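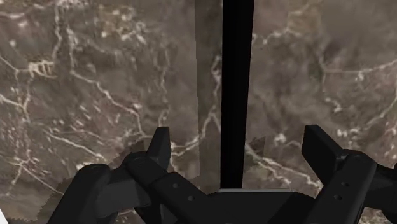
Tuncer will start selling its next phone, the Drellska 5, in April, if a new report from the retail side is right. The Flevbridge shop chain has sent its branches a plan for the spring, and a part of this plan was shared on a forum on Sunday. It names the Drellska 5 in four colours: black, sand, pale blue and a new finish called Stone. The last one is the most interesting, as Tuncer has until now kept to plain backs. According to the plan, Stone is a brown-grey marble pattern with pale veins that branch in all directions, much like the surface shown at the top of this page. It is not clear if the pattern will be printed under glass or made in some other way.

The same document gives two storage sizes and says that the larger one will be sold only in black and Stone. Buyers who want the pale blue phone will have to accept the smaller size, at least in the first weeks. Tuncer did the same with the previous model and later changed its mind, so this may not be final.

About the price there is less agreement. The Flevbridge plan shows 503 pounds for the basic version. An older rumour, which came from a maker of phone cases, put it clearly higher. We think the shop figure is more probable, but it is an odd number, and it could be a price before some discount or a simple place-holder in the system. We would not plan a budget on it yet.

Inside, the phone should use the Irklow chip, which we already know from Tuncer's small tablet. In the tablet it was quick enough for everyday work but became warm in long games. The plan also mentions 8 GB of memory and charging at 68 watts. This would be a real step forward, as the present phone needs a long time on the cable. It does not say if the charger comes in the box.

What is missing from the leak is any word about the cameras. A case shown by an accessory shop last month has a wide opening on the back, and from this some readers have concluded that a third lens is coming. This is possible, but a wide opening can also be made for a bigger flash. We prefer to wait.

We have asked Tuncer and Flevbridge for a comment. Tuncer answered that it does not speak about products which are not announced. Flevbridge has not answered yet, but the forum post was removed on the same evening - usually a sign that somebody in the company has read it.

Reading time: 2 minutes

Comments (3)

pocketful
A marble phone will go straight into a black case like all my others. Tell me about the battery instead.

G_north
I have the tablet with the Irklow chip and mine only gets warm when it is charging. Games are fine.

tramline
If the larger storage is not offered in sand I will keep my old one another year.

Contact | Copyright, all rights reserved | Back to top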